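The Blue Wall

Opening Night Minus One

The wall arrived in Gostbridge rolled up like a carpet, and I was in love with it before we had it halfway open.

You have to understand that our stand at the Lurketti hall the August before had been a gray curtain and a bowl of mints. A gray curtain! People walked past us to get to the restrooms. So when Tassanee Jitpraphai said she would draw us a proper backdrop, something with some future in it, I told her to go as far as she liked, and she did. She drew gears. She drew grids. She drew thin little lines that wandered off on a diagonal and ended in circles, and she told me each one had somewhere to go.

"Where?" I asked.

"Stand back further," she said.

I stood back until I was in the next stand over, which belonged to a man from Nendus who sold filing systems, and he stood back with me (he was a very good sport about it). It was past seven in the evening by then. The big overhead lights had gone down and the colors had come up, and Tassanee's glowing stripe ran along and then took its sudden turn downward, and I swear I wanted to follow it.

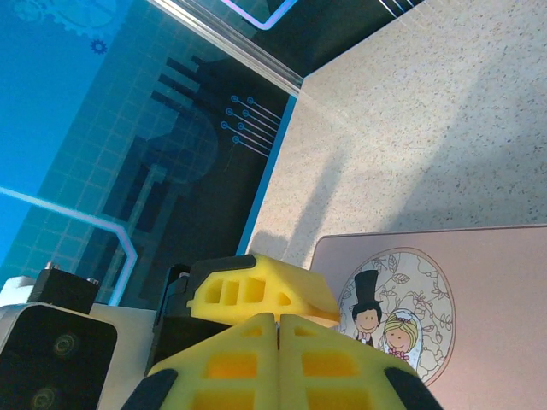 The wall on its first night, gears and all.

"It's a river," said the man from Nendus.

"It's a staircase," I said.

"It's a stripe," said Tassanee, but she was so happy she had to go and straighten something.

We had 17 hours until the doors opened. I walked up close and found the small gear beside the large one, so faint against the lighter blue that I had missed it completely from the aisle. I asked if they were meant to touch. She said she had moved them together and apart all one weekend and I could decide for myself. I'm still deciding!

The Counter From Shaikh

Kausar Qureshi came at eight with the countertop, and with opinions.

He had gotten it from Shaikh, the kitchen place by the canal, where they keep a yard full of pieces cut for people who changed their minds. Off-white, speckled, gray flecks and tan flecks, and he ran his palm over it the way other people pat a horse. He had looked through 24 pieces to find it. I know because he described several of them to me, including one he called "the liver one," and I'm grateful to this day that I never met it.

"Look at that," he said. "That's a beach. That's a beach at noon."

"It's too bright," said Tassanee. She crouched until her eyes were level with it. "All my blue is going to go white at the bottom."

"Your blue will be fine. Your blue is enormous."

They went on like this for a while, and I loved every minute. I had been afraid the two of them would be polite to each other. Polite is how you end up with a gray curtain.

What settled it was a pale panel. Kausar had leaned it at a slant for a moment to free up his hands, and from where I was kneeling I looked along it and stopped talking, and I don't stop talking. The long edge had caught the light in streaks, all the way down. The face had gone lavender at one side and pink at the other. There were dark shapes up there too, soft as things seen through a shower door, and a thin one with stripes, tan and black and white, that came down to a pale tip.

"Nobody move," I said.

"What is it?" said Kausar.

"A heron," I said. "That's its beak! And the round dark one beside it is a pear."

Tassanee got down on the floor next to me, in her good trousers. She looked for a long time.

"The one in the middle is wearing a hat," she said.

Then Kausar had to see, and three grown people lay on the carpet tiles of the Lurketti hall, arguing about whether a heron would eat a pear. Kausar said it would if it was hungry. The man from Nendus leaned over the partition and said he made it a paintbrush, a raindrop and a salt shaker, and was told very warmly to go back to his folders. 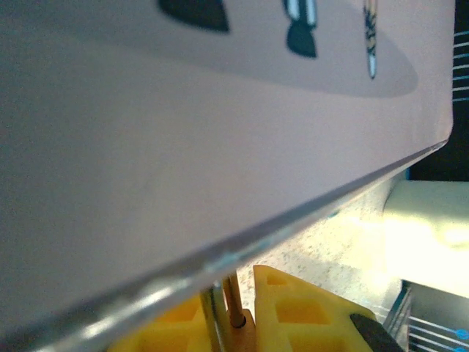 Doors

So the counter stayed, bright as it was, and the panel stayed at its slant. Tassanee laid a strip of tape on the carpet to mark the spot where you had to kneel.

I had hoped for 60 visitors. By noon we had given away 100 of Kausar's lemon cookies, and I'd met a retired bus driver who told me the diagonal lines were the old number nine route, every stop of it, including the one they closed. He showed me with his finger. Tassanee had never taken the number nine in her life, and she wrote down every word.

Late in the afternoon a girl in yellow boots found the tape. She knelt on it without being asked and looked up along the edge for so long that her father came back for her twice.

"Well?" I said, when I couldn't bear it anymore. "What do you see?"

"It's their house," she said. "They're waiting for us to leave."

Kausar turned down the lamp over the counter, just a little, and went to get his coat.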